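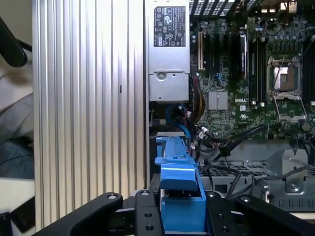
A reply on the ticket asked whether the same files were being copied every night or a different lot each time, and suggested keeping two nights' logs and comparing them before changing any settings.

Brilliant question, and it cracked the whole thing open. I'd only been looking at the totals. I put the two logs next to each other this morning and the lists match line for line: 418 files, same names, same order. So the copy isn't wandering about at random at all, it's stuck on one particular set!

Quick recap for anyone joining. We're the Sestine sound archive in Etley, and we copy our recordings every night from the working machine to a storage box called Jin, using Konix. Once the first big copy is done, a normal night should be tiny. Ours never is. Every run says it has removed a batch of old files from Jin and added a batch of new ones, and nobody has touched the recordings in between.

What I'd tried before the reply came in:

- Turned off the schedule and ran it by hand. Same result.
- Moved the start from 2 am to 4 am, in case it clashed with the virus scan. Same result.
- Switched Konix from comparing dates to comparing contents. Much slower, same result.
- Made a fresh job with nothing but one folder in it (400 files, all from the choir tapes). Clean on the second run, not a single file copied!

I took that last one as proof that the old job was damaged, and spent an evening rebuilding it from scratch. Wrong, but I did learn my way round the settings.

10.20 am. Sorted the list of repeat files by name and had a good stare. Every one comes from the Breton and Welsh song sessions. The choir tapes aren't in it anywhere. My first thought was long file names, but plenty of the choir ones are longer.

10.45 am. Accents! Every file on the list has an accented letter in its name: ê, ŵ, ô, é, the lot. I went looking for a file with an accent that copies properly, to prove myself wrong, and found 12 of them. They look exactly like the others on the screen. I was very nearly cross.

11.30 am. Tea, then more reading. There are two ways for a computer to store a letter like é. One is a single character. The other is a plain e followed by a separate accent that gets drawn on top. You can't see the difference, but to a program comparing names letter by letter they're two different names.

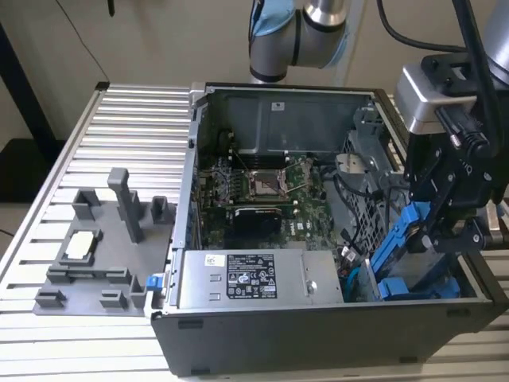 The accented files that behave were typed in here at the desk. The ones that don't came over from a laptop which saves names the second way, and Jin tidies them into the first way when they arrive. Konix then compares the two sides, decides that the file it sent last night has vanished and that a stranger has turned up in its place, deletes the stranger and sends the file again. Every night, with no errors, because as far as it can tell everything went perfectly. I think that's wonderful.

Noon. Tested it on a copy of one folder, 15 files, all on the bad list. Ran a rename that changes only how the accents are stored. The names looked exactly the same afterwards, which was slightly unnerving. First run: everything copied once more. Second run: nothing to do.

2.15 pm. Did the same to the rest, after checking that we had a separate copy on the shelf drive. One snag, two files in the Welsh folder turned out to be the same song saved under both kinds of ŵ, and the rename stopped when it reached them. I listened to both, kept the longer one and moved the other to a folder called "check".

3.40 pm. Second full run finished. Nothing removed, nothing added. Hooray!

Still to do:

- Watch tonight's scheduled run before closing this.
- Add the rename to the steps for bringing in new recordings, ahead of the tagging.
- Ask Konix if there's a setting to ignore this kind of difference. I found one for capital letters but nothing for accents.
- Put the start time back to 2 am.

If your job keeps copying things that haven't changed, sort the list by name and look for accents first. Please leave the ticket open for now and I'll add tonight's log in the morning.

Contact the archive | © Sestine, Etley | Back to top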